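Grudulport Community Hall: hiring questions

How do I book the hall?
Fill in the form at the Galberg Street office or email it through. We hold a date for 10 days without payment. After that it goes back on the calendar.

What does it cost?
The main hall is $21 an hour for residents and local clubs. The bond is separate and is returned once the keys are back.

Is the kitchen included?
Yes, with the main hall. The Bouzid Room has a sink and a kettle only.

How big is the Bouzid Room?
It suits meetings and small classes. Chairs are stacked in the cupboard by the door. Please wipe down surfaces before you leave and take your rubbish with you.

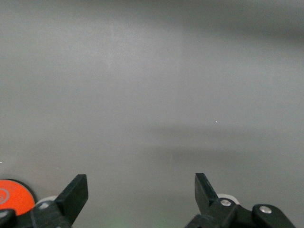
Eylül Demirtaş wrote in to ask whether a regular booking can skip a week without losing its spot. It can, up to 3 times a year, if you let the office know beforehand. Skipped weeks aren't charged.

Can we put up decorations?
Use the hooks provided. No tape or staples on the walls, and no confetti or glitter indoors or out.

Where do we park?
Behind the building, off Illita Lane. Keep the driveway clear for the neighbours.

Is the hall open all year?
It closes for floor maintenance in February. Dates are posted on the front door.

Last updated 19 Oct 2020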